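About Tunero

Who we are

Tunero is a small cooking and eating school in Stilville. We teach people to set a table, share a plate and feel at home with everyday food, and we have a soft spot for the very first lesson, the one with a single vegetable and a single bowl. Cooking comes later. We start at the table, because that's where most of us learned what we like (and what we were sure we hated until we were thirty).

We opened in September with 8 chairs, a borrowed kettle and a lot of carrots. The rooms used to belong to a printing shop on Cuesta Street, and on a damp morning you can still catch a faint smell of ink near the back stairs. We love the place. The light is good, there's room to spread out, and the 200 bus stops right at the door!

The round table

Everything at Tunero happens at round tables with light wood-grain tops. Skye Sutherland, who started the school, grew up in a house with a long narrow table where the potatoes never made it to the far end, and she was set on round ones from day one. You sit down, you see everybody, you can reach the bowl. Pale tops also make food look wonderful. Put something orange on one and your eye goes straight to it.

We keep the tables clear before a lesson. Coats go on the hooks, phones go in the basket by the door, and the first thing to come out is a small white bowl.

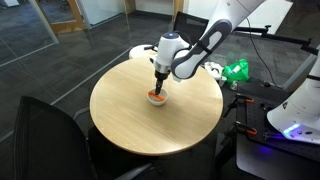 Do I need to know how to cook before I sign up?
Most of our students don't. The beginner course, First Bowl, starts with washing, peeling and cutting, and you won't turn on a stove until the third meeting. If you already cook a lot you're still welcome, and plenty of good home cooks have told us they'd never been shown how to hold a peeler.

What we teach

First Bowl is our beginner course and still our favorite. Every meeting is built on one vegetable. In carrot week we eat them raw, cut thick and cut thin, with salt and without, straight from the fridge and after an hour on the counter. People get very worked up about carrots once they've tried four kinds side by side, and the talk around the table gets loud in the best way.

Small Plates is for families. Kids from age four come with a grown-up, and the rule is that the kids serve first. Moving a piece of food into a bowl without dropping it takes real concentration when you're four, and we give it all the time it needs. Nothing is hurried and nobody has to finish anything.

Hitus is our open evening for former students. Bring a dish, bring a question, or just bring yourself and eat. The name comes from a board game that lived in the old print shop and was missing half its pieces. We never did work out the rules.

About the bowls

We get asked about the bowls more than anything else! They're small and white, and we like them that way. A little food in a small bowl looks like enough, and a picky eater who would push away a full plate will often pick up one stick of carrot. White shows the color of whatever is in it, so students start to notice that one bunch is paler than another. We own 80 of them and break a few each season, usually during dishes.

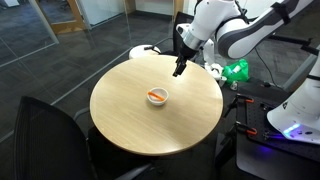 How we run a lesson

Meetings last two hours. We talk for ten minutes, prep for a while, and then sit down and taste. Notes are welcome, and Skye has a shelf full of notebooks that students have left behind over time (please come and get yours). After tasting we wash up together. Lots of students say that's when they get to know each other, elbow deep in suds and arguing over which radish won.

Groups are small. We'd love to say yes to everyone on the waiting list, but a round table has its limits, and squeezing in one more chair means somebody is eating sideways. If a course is full, write to us anyway and we'll let you know when a place opens up.

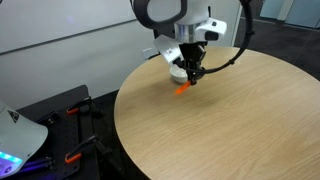 Can you work around food allergies?
Tell us when you register and we'll plan the menu with you. We keep nuts out of the kitchen completely, and for other allergies we set up separate boards and knives. Please give us a week's notice so we can shop for it.

Come by

Our door is open the hour before every lesson. Stop in, sit down at one of the tables and have something crunchy while you look over the course list. New courses are posted on the board in the front window and in our newsletter, and you can sign up for either program in person or by mail.

Page updated 2019-01-21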